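Section 3. Setting Up the Trailhead Welcome Station

This section covers the delivery, assembly and opening of a welcome station at a trailhead served by the Kirero Trail Network. It applies to staffed event days and to guided walk weekends. Station leads should read the whole section before leaving the depot. For radio use and emergency contacts, see Section 5.

3.1 Before You Leave the Depot

1. Collect the station kit from the Plaslow depot. Sign the kit log and write the kit number next to your name.

2. Check the contents against the card inside the lid. A complete kit holds the canopy and its leg weights, two folding tables, the map panel, the sign-in clipboard, the first aid pouch, and the sealed box of trail maps.

3. Confirm that the maps are the current printing. Maps dated before January do not show the rerouted lower section of the Liew Loop and must be recycled.

4. Load the canopy first, flat against the vehicle bed, with the tables on top. Strap the load at both ends.

CAUTION: The canopy bag must be lifted by two people. Do not drag it by the shoulder strap.

3.2 Choosing the Location

1. Park in the service space. At the Nollberg trailhead, the service space is to the left of the information board, past the bike rack.

2. Place the station on level ground within sight of the trail entrance. Gravel is preferred to grass.

3. Leave the full width of the path clear. Wheelchairs, strollers and horses must be able to pass without leaving the surface.

4. Do not set up under dead limbs or on the drainage strip that runs along the lower edge of the parking lot.

NOTE: At Nollberg, the flat area beside the kiosk floods after heavy rain. Use the upper turnaround on those days and move the arrow sign to match.

3.3 Raising the Canopy

1. Stand the folded frame upright in the center of the site and remove the bag.

2. With one person on each side, walk the frame outward until it is half open.

3. Lay the cover over the frame and fasten the corners.

4. Finish opening the frame. Push up each slider until the pin clicks.

5. Attach a weight to every leg before raising the legs to full height.

6. Raise the legs in pairs, one side and then the other.

WARNING: Take the canopy down if the wind lifts the cover or shifts any leg. Never leave a raised canopy unattended, including during short breaks.

3.4 Tables and Displays

1. Open the first table at the front of the canopy. This is the sign-in table. Place the clipboard, pens and maps on it.

2. Open the second table along the back. It is used for refreshments when the event permit allows food. Cover it with a clean cloth.

3. Stand the map panel beside the sign-in table, facing the parking lot. Mark closed segments in red before the first visitors arrive.

4. Serve only baked goods and whole fruit. Items that need refrigeration are not covered by the Network's permit.

5. Keep food in baskets or lidded boxes. Wildlife at the Liew Loop entrance is used to people and will approach an open table.

NOTE: Hand sanitizer belongs at the near end of the refreshment table. Refill bottles are stored at the depot and are not part of the kit.

3.5 Opening the Station

1. Open the sign-in sheet and enter the date, the trailhead and the name of the station lead on the top line.

2. Ask each walking party to list its size, its route and its expected return time. Children are counted in the party.

3. Hand out one map per party. Point out closures and the last place to fill a water bottle.

4. Hold guided groups at the map panel until the guide has checked in. A group may not start with fewer than two leaders.

5. Report the opening to the duty coordinator by radio. Repeat the report at closing, with the number of parties not yet back.

CAUTION: The station may not close while a guided group is still on the trail. If a group is overdue, follow the steps in Section 5.

3.6 Packing Up

1. Collect the sign-in sheets and place them in the return envelope.

2. Wipe down both tables. Take all food and trash with you. Trailhead bins are for visitor use.

3. Lower the canopy in the reverse order of 3.3. A wet cover must be hung at the depot before it is bagged.

4. Return the kit to Plaslow and record any missing or damaged items in the log.

Corrections to this section should be sent to Teodoro Lumbao, Trailhead Services. Changes received by 4th March will appear in the next printing.

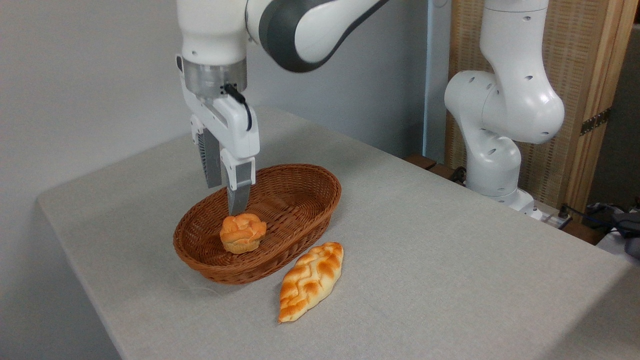 Figure 3. Bun in an oval basket on a cloth-covered table.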